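Irar FAQ

Irar is a planning and perception toolkit for arms that handle cloth. It takes camera input, works out where a piece of fabric begins and ends, proposes places to grasp it, and plans the motion that follows. These are the questions we get most often, answered by the people who write the code. If yours is missing, the forum is friendly and we read every thread!

Getting started

What do I need to run it?

An arm with a two-finger gripper, one camera at the wrist and one fixed camera that sees the whole work area. A desktop machine with a mid-range graphics card is plenty. You can also run the planner on its own against recorded sessions, and lots of people spend a happy first week doing exactly that before they go anywhere near hardware.

Which fabrics does it cope with?

Towels, napkins, pillowcases and flat sheets up to a single bed size. Knitwear is coming along nicely but still surprises us. Very shiny fabric is poor, and lace is worse. If you have something odd in mind, try it in the replay viewer first and look at the edge overlay.

Why is there a separate edge finder?

Cloth has no fixed shape, so matching it against a stored model gets you nowhere. What it nearly always has is a border, and the border tells you a great deal: which side is fabric, which side is table, and often whether the cloth is sitting slightly proud of the surface. Our edge finder (called Lacerda, and mostly the work of Mekdes Moges) looks for that boundary in the wrist view and feeds it to the grasp planner. It uses colour, weave and shadow together, so a pale cloth on a teal twill surface is a kind start, even with the blur you get at the wrist.
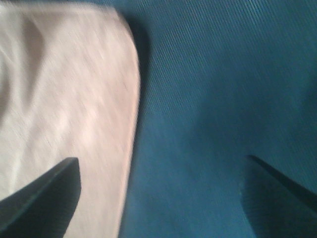 How often does the planner update its target?

Every 100 milliseconds by default. You can lower the figure in the planner settings, but the perception side has to keep up, so check the timing panel before you leave it there. Most slow-moving jobs are quite content with 200.

Perception

What happens when a wrist image is badly blurred?

Each image gets a sharpness score, and the score sets how much weight its edge estimate carries. A blurred one still counts for something, particularly if the colours on either side are far apart. We used to throw those images away completely. Keeping them made the tracking noticeably steadier, and that was one of the most satisfying changes we have ever merged.

Can the edge finder tell a fold from a real border?

Most of the time. A fold has the same fabric on both sides, and the weave comparison usually picks that up. Dark creases on dark cloth are still the hard case. Turn on "show doubtful edges" and you'll see them drawn as dashed lines, which is a lovely way to learn what your own lighting is doing.

How many labelled images do I need for a new fabric?

Start with 16. Yes, really! The base model has already seen plenty of textiles, and the small set only nudges it. If the results are patchy, add images from the places where it went wrong before you add more of the easy ones. Our largest fabric set has 2,000, and we would have stopped far sooner if Kelly Peixoto hadn't been enjoying herself so much.

Planning and control

Does the planner simulate the cloth?

Only coarsely. Clumwood, the motion planner, treats a hanging piece as a handful of linked strips and guesses how low each will reach. That's enough to choose a lift height and to keep the fabric away from its neighbours.

How do I stop a hanging towel brushing against things?

Mark every bin and basket as a keep-out volume in the scene file, then set the "drape margin". Clumwood adds that margin beneath the lowest strip it expects. Bunched terry is a good test of it: with one lobe hanging lower than the other, as on the brown towel between the grey basket and the white container, a single average length would be too generous on one side. Use the longest strip. 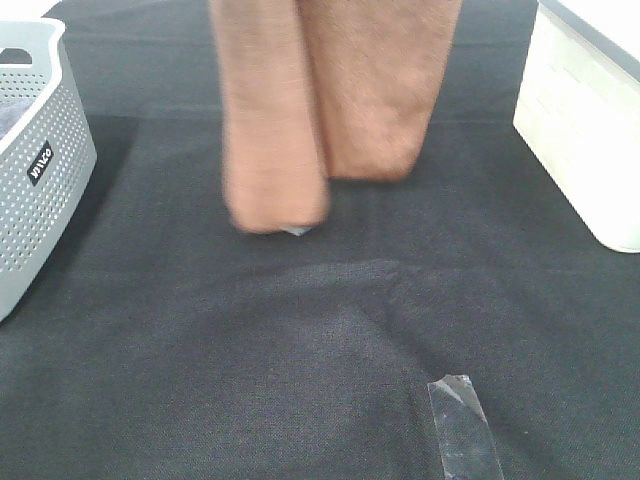
Tools and help

What is Skirkumport?

It's our replay viewer. Load a session and it lines up both cameras, the planner's targets and the gripper commands on one timeline. Drag the slider, change a setting, and see what the planner would have chosen instead. I use it every day and still find new things in it.

Can I write my own grasp scorer?

Please do! A scorer is one Python function that takes a list of candidate grasps and returns a number for each. Put it in the scorers folder and it appears in the menu next time you start up. Two of the scorers we ship began as forum posts.

Where do I report a bug?

On the issue tracker, with the session file attached if you can share it. Tell us the version, the fabric and the sort of gripper you have. The next release is planned for January, and anything with a replayable session tends to get looked at first.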